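Posted in: Food & Drink, Local News

Clatumell's soup swap is coming back, and I could not be happier about it! If you missed the first one in February, you bring a pot of something homemade, you go home with three or four portions of what everyone else made, and in between you eat far too much bread. I took a leek and potato that I thought was quite good until I tried Consuelo Varela's chickpea and spinach (I had two helpings and would have had a third).

The new date is still being settled, but it will be in June 2026, in the hall behind the old Korkero bakery. Doors open at 6 and the ladles come out as soon as the tables are full. Entry is free if you bring a pot, and there's a small charge on the door if you only bring an appetite.

Consuelo tells me they had 722 portions go out last time, which sounds mad for a town our size, but I saw the queue and I believe her. There were 14 kinds of lentil soup alone. So this time there's a sign-up sheet in the library, and you're asked to put down what you're making before you make it. Cold soups are very welcome with the weather warming up. Cirilo Espinoza has already claimed gazpacho, so pick something else or be prepared for a fight.

A couple of people have come over from Clavidberg to see how it works and want to start one of their own, and I've promised to go along to that too. My freezer is going to need a bigger drawer.

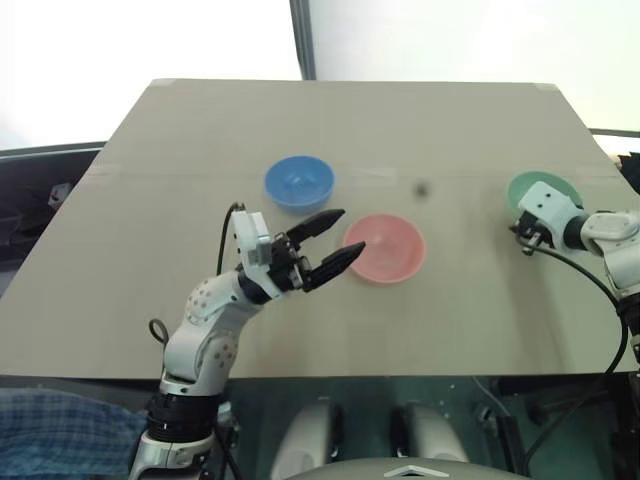 Blue, pink and green: plastic bowls on the table.

Do bring your own tubs with lids, and write your name on them. I lost a very good tub last time and I'm still looking for it. Allergy labels will be on the tables, along with pens, so please fill one in for your pot, even if it's only carrots and water.

Recent stories
Library extends its evening hours
Colombo café to reopen under new owners
Seven allotments free on Mill Lane
Clavidberg bus timetable changes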